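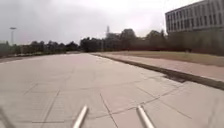
Paving, again

The council's summer letter says Pluncombe is to get "a surface for the next generation". We had one of those last time. I kept the leaflet, and it used nearly the same words.

The new plan covers 1,811 square metres, to be relaid by a firm called Skania Paving over 3 months, starting in July. The slabs are supposed to last 30 years. Perhaps they will. I would like to know who checks, and what happens if they don't, because the letter is silent on both. Concrete moves, the ground under it moves more, and a long crack doesn't care what the brochure promised.

There is also the matter of the "sealing treatment", sold under the name Tilutier. It is said to keep out water and frost. I asked at the desk whether it had been tried anywhere with winters like ours and was given a second leaflet. It had a nice drawing of a tree on it.

What I would rather see is dull: the drains cleared, the joints filled every autumn, and the worst slabs lifted one at a time. The Sayegh report, which the council paid for and then put in a drawer, said much the same – and put the cost of yearly repairs well below that of starting again. Copies can be read at the library on request. 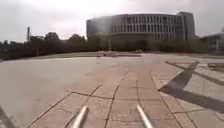
How to have your say

Comments close at the end of the month. The online form has 2 boxes, one for "what excites you" and one for "anything else". Use the second. Paper forms are at the library counter until 5pm, and you may need to ask for those as well.

If you write, ask for the guarantee in full – the dates, the cover and the name of whoever pays. I have asked twice and am still waiting.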